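We use cookies to keep you logged in and to see which threads get read. Accept all | Manage settings

Print this thread | E-mail this thread

Weighing food vs eyeballing it: I'm converted, come and argue with me

porridge_and_hills
Right, I've been a hand-measures person since I joined (palm of protein, cupped hand of carbs, thumb of fat, you know the drill) and I've been quite loud about it on here, so I owe some of you an apology. In February my sister passed on her old Viletine scales and I thought fine, I'll weigh everything for a fortnight and prove to myself that I was right all along. I was not right! My "cupped hand" of dry pasta is enormous. My thumb of peanut butter is apparently the thumb of a giant.
I was logging in Ollow the same way as before, and the days I'd have sworn were 1773 calories were coming out well over 2000. No wonder I'd been stuck since Christmas. And the good bit is that I was UNDER on vegetables and chicken, so dinner has got bigger and I'm much happier at nine o'clock at night.
Anyone else made the switch? I want to hear everything. Tips, rants, favourite bowls.

saltmarsh
Welcome to the dark side! Best tip I have: put the jar on the scales, press zero, spoon out what you want, and read the minus number. No sticky spoon, no extra bowl. I do peanut butter, honey, mayo, grated cheese out of the bag, all of it that way.

twosteps_tina
Ooh I did not know about the minus number. Doing that tomorrow.

kettle_on_again
I'm going to be the one who disagrees, sorry. I weighed for the best part of a year and it did my head in. I got to the point where I wouldn't eat at my mum's because I couldn't weigh her lasagne. I lost weight, yes, and I was miserable company. Hand measures got me through the last stone and they go everywhere with me, on holiday, to weddings, to work. I'd be careful about telling newer people that they've got to own scales.

porridge_and_hills
Totally fair, and I'd hate anyone to read my post as "you must". I'm only a few weeks in and still at the shiny new toy stage. Did you stop all at once or wind it down?

kettle_on_again
Wound it down. First I stopped weighing veg and salad, then fruit, then meat, and left oil and cereal till last. Cereal I still pour into the same small blue bowl every morning and that's as close to measuring as I get now.

bramblelane
Somewhere in the middle here. I weigh four things: oil, nuts, cheese, rice. Everything else is by eye. It takes no time and those are the ones where I kid myself. I can look at a carrot and not go far wrong, but I've never in my life poured a sensible amount of rice.

grumpyonions
Dry or cooked, though? This is where I come unstuck. Half the recipes I've saved say one and half say the other and Ollow has entries for both with no label on some of them.

bramblelane
Dry, every time, if it's only you eating. If it's a family pot, weigh the whole lot dry, cook it, weigh the whole lot cooked, and take your share of that. Sounds a faff, takes a minute.

saltmarsh
Seconding this. I write the weight of my big saucepan on a bit of tape stuck under the handle, so I can leave the food in the pan. Mine says 362 on the little one and I look at it with great affection.

grumpyonions
Saucepan tape! That's brilliant. I'm off to weigh every pan in the house.

dogwalker_in_fleece
Has anybody tried the Lefèvre portion plates? The ones with the lines printed on. My gym has them on the front desk and I keep picking one up and putting it down again.

twosteps_tina
I've got one and I really like it, but I'd say it's more useful for lunch than dinner. I never knew where to put a stew. Curry the same, it just goes over the lines and makes its own decisions.

kettle_on_again
I had a go with a friend's. Fine plate. A normal plate with half of it veg does the same job and goes in the microwave.

twosteps_tina
Mine goes in the microwave!

kettle_on_again
Then I stand corrected on the microwave and on nothing else :)

porridge_and_hills
Loving this thread. Update from me, Sunday, April 12, 2026: I cooked for 9 people yesterday for my dad's birthday and left the scales in the cupboard the whole day. Had a proper plate, had pudding, went for a long walk round Ukovura reservoir with the whole noisy lot of them. Didn't log a thing. This morning I just got the porridge out and carried on. Old me would have written off the entire week, so I'm really pleased with that.
@kettle_on_again I thought of you and the lasagne.

kettle_on_again
That's made my day. Sounds like you've got a much better head for it than I had. Was the pudding good?

porridge_and_hills
Lemon sponge with custard. Worth every unlogged mouthful.

grumpyonions
Pans are weighed. Spouse thinks I've lost it. One question for the snack people: do you weigh crisps, nuts and so on each time you have some, or bag it all up when you get home? I'm hopeless with a big bag open next to me and I'd like a system before the football starts.

saltmarsh
Bag it up, definitely! I do it the minute the shopping's unpacked, while I'm still feeling keen. Little tubs with lids, the weight on each in felt tip, then up on the high shelf. I have one with a cup of tea mid-afternoon and look forward to it all day. I also go by the weight of the tub I fancy and ignore the serving size on the back of the packet, as mine is usually a bit more than theirs and I'd sooner log the true one.

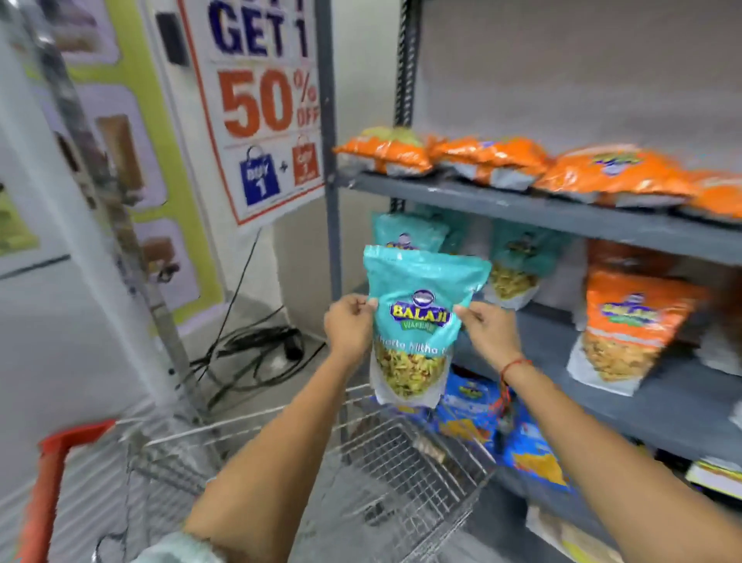
Oh, and do the tubs after you've eaten a meal. I tried it once before lunch and got through a fair amount of the stock while I was portioning it. Let us know how you get on with the football!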